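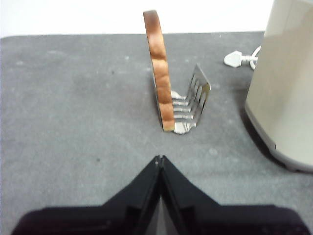
2 min read

Keeping a Toaster Clean and Even

Posted Jun 27, 2023 by Ginevra Ruggiero

Uneven browning is usually blamed on the heating wires. Check the crumb tray first. A layer of crumbs on the tray scorches, smokes and leaves a bitter smell in the slots. Empty it once a week if the toaster is used daily.

Procedure:

Unplug the toaster and let it cool fully. Slide out the tray over a sink or bin. Wash it in warm water with dish soap, dry it completely and set it aside. Turn the body upside down and tap the base with an open palm. Do not shake it hard - the wires are thin and the supports bend.

Use a dry, soft pastry brush for crumbs caught on the guide racks. Never put a knife or fork in the slots, even with the plug out. Do not spray cleaner inside.

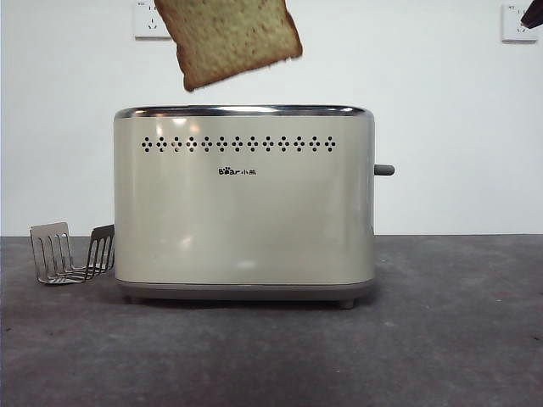
Thickness matters as much as the dial setting. Slices cut by hand tend to be wedge-shaped, and the thick end stays pale. A slice that touches the rack on one side only will brown in stripes. Cut day-old bread where possible; it holds its shape and needs a lower setting than fresh.

Frozen bread goes in straight from the bag. If there is no defrost button, run one cycle on low, wait a minute, then run a second at the usual setting.

Wipe the outside with a damp cloth and a drop of vinegar. Dry at once to avoid streaks. Leave the plug out until the tray is back in place.

Filed under: Small appliances
2,228 views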